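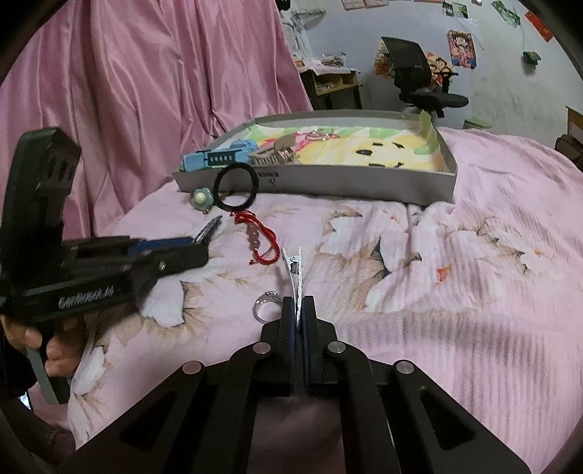
What size of item does the Rimau drawer cabinet take?
Anything that lies flat within 41 mm of clear height. That is the usable depth inside every drawer, measured from the felt to the underside of the drawer above.

Nutell Rimau Small-Item Drawer Cabinet, 600 mm

Price: £169 including VAT
Availability: in stock
Finish: white, grey or natural oak

Overview

The Rimau is a low cabinet with four shallow drawers, made for small personal items that get lost in a normal bedroom chest. It is supplied for use on top of a desk, dresser or shelf. It can also be fixed to a wall with the bracket kit, sold separately. Typical contents are hair clips, bracelets, watches, brooches, sewing notions and loose keys.

The cabinet is 600 mm wide across the outer case. All drawers are the same height and can be swapped between positions. The drawer fronts are cut from one board, so on the oak finish the grain runs down the face. If drawers are swapped the grain will no longer line up. This does not affect the fit.

Construction

The case is birch plywood with a lacquered outer face. The oak finish uses a real oak veneer on the front, top and sides. The back panel is left plain on all finishes and is not meant to be seen. Drawer boxes are solid beech with a thin plywood base set into a groove.

Runners are waxed beech strips. No metal slides are used, because a metal slide would take height from each drawer. A stop block at the rear keeps the drawer from coming out under a normal pull. To remove a drawer, open it until it meets the stop, lift the front and draw it forward.

Runners may feel stiff for the first few weeks, more so in a damp room. Rub a plain candle along the top edge of the runner if the drawer sticks. Do not use spray oil. It soaks into the beech and marks the lining.

Lining and dividers

Each drawer is lined with dark grey wool felt, glued at the edges only. The lining can be lifted and replaced. Replacement sets are sold under the Pruvost name and are cut to the current drawer size. Linings for the earlier model, sold until November, are narrower and will leave a gap at each side.

Dividers are slotted beech strips. One set is supplied with each cabinet and fits any drawer. Cross strips can be left out to make a long compartment for chains, belts or rolled ribbon. Strips should be pushed down evenly at both ends. Pushing from one end may split the slot. 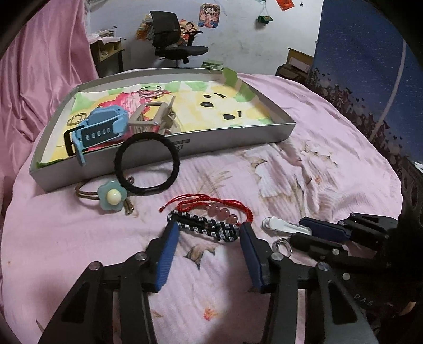
Items with a hook, a tooth or an open wire end should have a compartment to themselves. Felt is a soft surface and will catch on a rough edge, and threads from knitted or braided goods will catch on the same edges if stored together. Elastic goods keep longer when laid flat and unstretched. Silver items tarnish in any drawer that is opened often. Anti-tarnish strips may be placed under the felt, but must not touch the lacquer.

The lining is not treated with any moth repellent. Cedar blocks can be used if they are placed in a divider compartment and kept off the felt.

Fitting

Freestanding use needs no fitting. Four cork pads are supplied and should be pressed on to the underside at the corners. The surface must be level. On a sloping top the drawers can creep open.

For wall use, order the Carkoren bracket kit. It consists of two steel angles, screws for the cabinet and a paper drilling guide. Wall screws and plugs are not included, as the correct type depends on the wall. Remove all drawers before lifting the cabinet on to the brackets. Plasterboard walls need fixings into the studs or a suitable heavy-duty plug.

The cabinet should not be fixed above a radiator or in a bathroom. Dry heat shrinks the drawer boxes and steam swells them.

Cleaning

Wipe the case with a damp cloth and dry it straight away. Brush the felt with a soft clothes brush. A vacuum cleaner may be used on its lowest setting with the drawer removed and the dividers taken out. Solvent cleaners will dull the lacquer on all finishes. Nail varnish remover will strip it.

What is in the box

Cabinet, assembled
Drawers, fitted and taped for transit
Beech divider set
Cork pads
Care leaflet

Remove the transit tape slowly and at a low angle. Residue can be rolled off with a fingertip.

Options and spares

Carkoren bracket kit
Pruvost felt lining set
Spare divider set
Spare drawer, any finish (state finish when ordering)
Turned beech knobs, to replace the standard cut-out pulls

Knobs need a hole drilled in the drawer front. Drilled drawers cannot be returned.

Delivery and returns

The cabinet is sent by tracked courier in a single carton. Unused cabinets may be returned in the original packing. Please check the corners of the case on arrival and report any transit damage with the carton label to hand. Small variations in the colour of oak veneer are normal and are not treated as a fault.

Page last revised: Thursday, December 26, 2024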